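Vinlow handling project: progress report to Steltar
Prepared by Hemant Sachdeva
12/28/24

Where we have got to

You asked for a shorter report this time. The last one ran to eleven pages and I gather only the appendix on cable ties got any comments, so I have tried to be brief and have left the cable ties out.

The grant was for comparing two grippers on the same bench, doing the same dull job: picking small packaged goods off a table and putting them in a crate without crushing, dropping or flinging them. The Negri is a two-finger parallel gripper with rubber pads. The Brestatov is a softer affair with three fingers, and costs a good deal more, a point its supporters in the lab prefer to raise last.

Since October we have logged 1,437 picks. The Brestatov accounts for 800 of them and the Negri for the rest, the difference being a fortnight when the Negri was waiting for a replacement finger and I was waiting for the man who had ordered it to admit he had ordered the left one twice.

The bench

Both arms are now on the long table and run from a single controller. In the spring they had one each, and the two controllers disagreed about the time by just enough to make every log useless. Moving to one has cost us some speed and given us back most of our evenings.

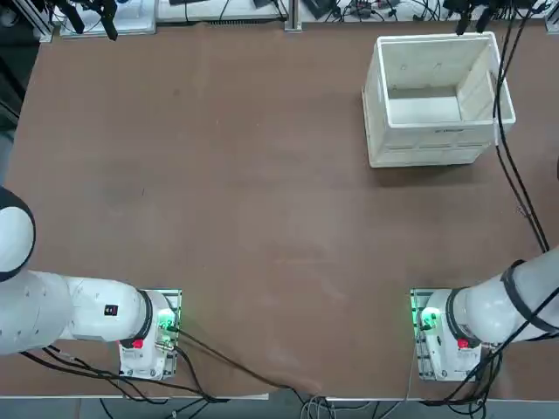 The two-arm bench, with the target crate at the far side of the table.

The gap between the bases is wider than in the original drawing. We moved them apart after the elbows met during a handover test, at low speed but with a noise that brought people in from the corridor. Each base has its own red emergency button, and everybody working on the bench has been made to press both, in anger or otherwise, before being let near a trial.

Cabling remains our weak spot. I promised tidy cabling in the last report and I would ask you to look at the picture and judge me kindly. Proper cable guides are in the budget for next quarter.

Results so far

Of the 1,437 picks, 923 ended with the item in the crate, undamaged, at the first attempt. The Brestatov did better on bags and anything floppy. The Negri did better on boxes, and was quicker to change over between runs. Neither can be trusted with a thin envelope lying flat, and we have stopped pretending that a software update will fix it.

The crate caused more trouble than expected. Both grippers tend to catch the divider when releasing on that side. We have shifted the drop point and the worst of it has gone, though the Negri still gives it a knock now and then.

Money and next steps

We are within budget, if you allow the second left finger to count as a spare. The next block of work is a set of 20 mixed orders run end to end with each gripper, same items, same starting layout. After that we compare overhead cameras, which I had hoped to start already.

One decision is needed from you: whether Steltar wants the envelope included in the final scoring. I would leave it out. Vinlow, who ship a lot of envelopes, would not.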